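Applied Robotics Purchasing, Unit 4 Handout
Reading a two-arm kit offer: the Wodari bench package from Zaneren
Instructor: Yvette Lapointe
Lab support: Keegan Cloutier

Bring this handout to both sessions. You will also need the offer sheet and the price table, which are in the course folder under Unit 4.

1. What is on offer

Zaneren sells the Wodari as a bench package for teaching labs and small test shops. The base offer has two arms, two grippers, a control box, cables, and a one-year license for the recording and playback software. A table, a laptop, and camera mounts are listed as extras. Read that line twice. Last year two teams left the table out of their budgets and had to redo the whole exercise.

The seller also offers a service plan. It covers remote help during business hours and one visit for setup. Replacement finger pads are covered. Damage from liquids is not.

2. Terms used in the offer

Payload: the weight an arm can hold at its wrist, with the weight of the gripper taken off. The offer sheet gives it before the gripper is taken off, so you have to do the subtraction.

Reach: measured from the base to the wrist. Some sellers measure to the fingertip. Check before you compare.

Repeatability: how closely the arm comes back to the same point. It tells you nothing about whether that point is the right one.

Teach mode: a person moves the arms by hand or with a pair of leader arms, and the software stores the motion.

Seat: one user login for the software. The base license has 4 seats. A class of 16 shares them in groups.

3. Why we use a pouring task

The sales video for the Wodari shows block stacking. Stacking is easy to film and does not tell a buyer much about wrist control. Pouring asks for a steady grip on a smooth object, slow rotation at the wrist, and a clear stopping point. It also puts the spout of the bottle close to something that breaks. For the written review you may pick a different task, but it has to involve an object that can slip and a second object that must stay where it is.

In the pouring task, one arm holds a clear plastic bottle on its side over a stemmed wine glass on the table. The other arm comes in from the right with its gripper open.
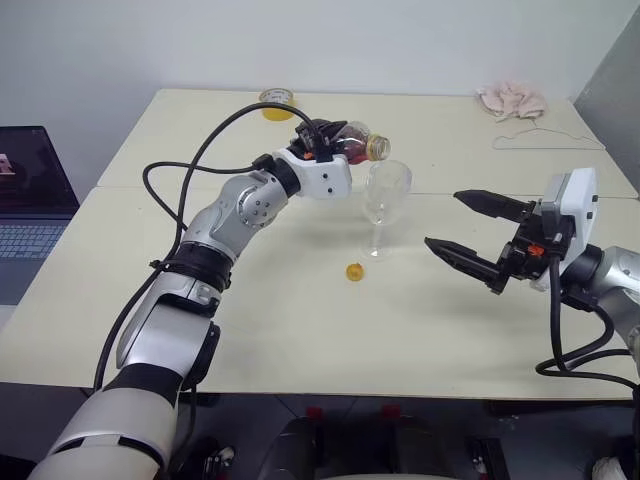 Does the service plan have to be bought together with the kit?
The plan can be added at any point in the first year, but the setup visit is only included when both are on the same order.

4. How to score a trial

Use the score sheet, one line per trial. Write down the start position, the fill level of the bottle, who ran it, and the result. The results allowed are complete, partial, spill, drop, and stopped by operator. Do not invent new ones. If a trial was stopped, say at what point.

A group needs 200 scored trials across the term before its success rate goes in the report. Fewer than that and you report the raw count only. Jade Penner's group last term had a high rate after the first afternoon and a much lower one by the end, once other people had set the glass down in slightly different spots. Both numbers are in the sample report, with her notes.

Keep failed trials. A sheet with no failures will be sent back.

5. Comparing with the other offer

The second offer in the folder is the Triltar, sold through Restrepo. It is a single-arm kit with a longer reach and a higher payload. The software has no seat limit but is billed monthly at $149. To compare the two fairly, work out the cost over three years and include shipping, the table, spare grippers, and staff time for setup. Réjean Lachance's worksheet has a column for each of these. His formula for staff time uses the college rate, so change it if your case is a private shop.

Points that students often miss:
- The Wodari license renews by itself unless canceled in writing.
- Restrepo quotes shipping to the dock. Getting the crate upstairs is extra.
- Neither offer includes training for more than two people.
- The Triltar gripper opens wider, but the fingers are sold separately.

6. Assignment

Write a purchase review of two pages. State who the buyer is, what task they need done, and which offer you would accept, or that you would accept neither. Attach your score sheets and the cost worksheet. Shirley Dufour will hold an open hour on contract wording before the due date, and the room will be posted on the course page. Reviews are due in May, on the last class meeting. Late reviews lose one grade step.

Reading for Unit 5: the sample warranty, sections 2 and 4 only.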